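Ring snag (bimanual manipulation)

From the Cestach handbook of workshop robotics, open edition
Last revised Wednesday, May 30, 2018

A ring snag is a fault in two-armed robot work in which a loop of wire, or a split ring hanging from a larger bundle, catches on part of a gripper or on a neighboring loop while the two arms are passing the bundle between them. Neither arm reports anything unusual at first. The snag shows itself only when one arm tries to leave, and by then the bundle is being pulled from two sides at once. People who work with key rings, tag rings, curtain hardware and light chain will know it well, and most of them have their own name for it. In older Cestach notes it appears as "double hold" or, less kindly, "the tug."

The fault is usually counted as a failure of release. It is also treated as a safety matter, for the simple reason that thin wire under tension can let go very suddenly, and a person leaning over the table to help is leaning toward exactly the place where it will happen.

Background

The name came out of the Skitent bench, a tabletop cell with two small arms set side by side on an aluminum rail. The bench was put together by Lawal Briggs and Dehua Dai as a place to practice handovers of awkward everyday objects, and key bundles were among the first things they tried. Keys seem like such a friendly object! They are cheap, everybody has a drawer of them, and a person can sort a bunch without looking. For a pair of grippers they are a good deal harder, since a bundle has no fixed shape and changes its outline every time it is lifted or set down.

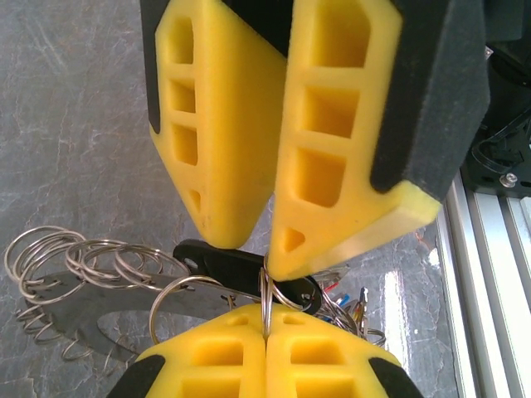
Briggs kept a paper log of every handover that had to be stopped by hand. Over the first 500 handovers the snag was the most common single entry, ahead of plain drops and ahead of missed grasps. That surprised both of them, for they had spent most of their effort on getting the grasp right and very little on what came after. Dai later wrote that the team had been so pleased to see both hands holding the same ring that they stopped watching at the very moment they should have started.

The log is still used as a teaching text at Cestach, coffee rings and all, and its wording has crept into this article in several places.

How the fault develops

In an ordinary handover the giving arm holds the bundle, the receiving arm closes on it, and the giving arm opens and backs away. There is a short spell in the middle when both are gripping. Engineers call this the shared hold, and it is harmless enough when the object is stiff and smooth, like a block or a marker pen.

With rings, the shared hold is where trouble gets in. The yellow fingers used on the Skitent bench are soft and have recesses in their faces, which help them give a little around small objects. The same recesses offer a loose end of wire somewhere to go. A loop may also ride up over a fingertip, or settle behind the black backing at the side of a finger, and stay there after the finger has opened. A gripper that is fully open by its own reckoning can still be carrying part of the load.
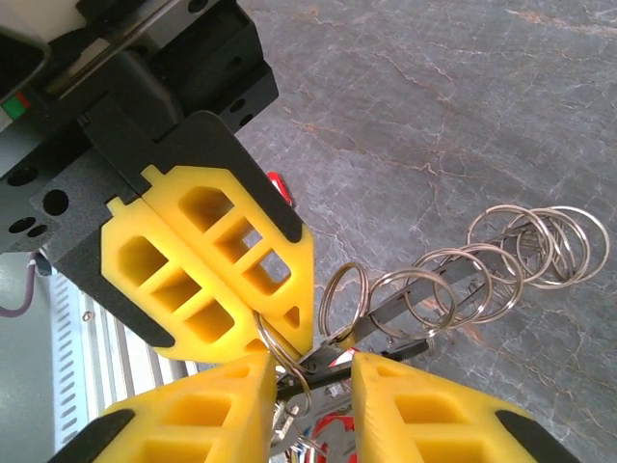
Two grippers working at a chain of looped wire rings on the Skitent bench.

Coils make matters worse. A coil of fine wire behaves like a weak spring, so it stretches along with the departing arm and hides the problem for several inches of travel. The controller sees a small, smooth rise in load, which looks much like the ordinary weight of a bundle being lifted. When the slack runs out the load climbs steeply, and one of three things follows: the receiving grip slips, the wire bends out of shape, or the arm stops on its own load limit with the bundle stretched between the two hands. The last of these is the mildest for the equipment and the most tempting for the operator, who naturally wants to reach in and free it.

The April stoppage

The best documented case took place in April, during a long run of ring handovers. A loop stayed with the giving gripper after release, the arm withdrew at full speed, and the load limit tripped. An operator reached in to lift the loop clear. When it came free, the receiving arm, which was still trying to reach its commanded position, swung back nearly 6 inches and knocked the operator's knuckles against the rail. The injury was a bruise and nothing more, but the bench was shut down for 2 days while Dai went through the recordings.

Her report found that the load limit had done its job in stopping the motion and had then left the motors holding position. The table looked still. It was only still in the sense that a drawn bow is still, and the report asked that the status light and the wording on the operator's screen be changed so that "stopped" and "relaxed" could never be mistaken for each other.
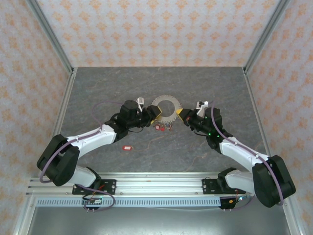
Detection

Load sensing alone catches the snag late, for the reasons given above. The Skitent bench now uses a small test pull. After the giving gripper opens, its arm moves a short way back, slowly, and waits. If the load on the receiving arm has changed by more than it should, the release is marked as doubtful and the giving arm returns to where it was. The pull adds time to each handover, and Briggs complained about it at length in the log before admitting that his day went faster with it than without.

Cameras near the wrist are a help as well, though a limited one. They look closely at the fingertips, and a bundle seen edge-on can pass for a single ring when several are lying one behind another. Shiny wire on a mottled gray surface is hard for software to follow, and glare from overhead lamps makes it harder. A second view from beside or above the table is recommended wherever there is room for one.
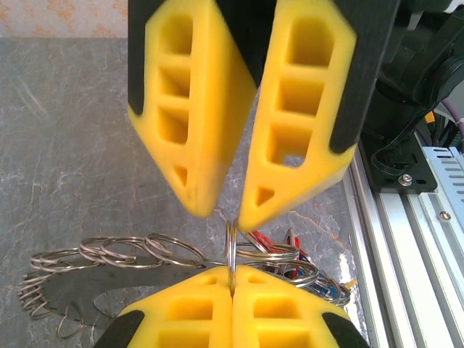
Both kinds of checking have been combined in a routine named Cai, written at Cestach, which compares the test pull with the camera views and asks for a person when the two disagree. It is cautious by design and raises a fair number of false alarms with coiled wire, less so with flat split rings.

Prevention and safe recovery

The simplest prevention is to keep the shared hold short and to have the receiving gripper take the bundle at a different ring from the one the giver is holding. Loose coils are best gathered before the lift. Clasto fingers with shallower recesses were tried on the bench and snagged less, but they also dropped thin rings more often, and they were taken off again.

Recovery follows a fixed order. The operator first puts both arms into the relaxed state from outside the work area and waits for the screen to confirm it. The giving arm is then eased back toward the receiving arm until the wire hangs loose. Only after that may hands go over the table, and the loop is worked off with a plastic hook, with the face kept well back. Cutting the wire is allowed once it is slack, never before.

See also

Dropped handover
Load limit
Relaxed state
Shared hold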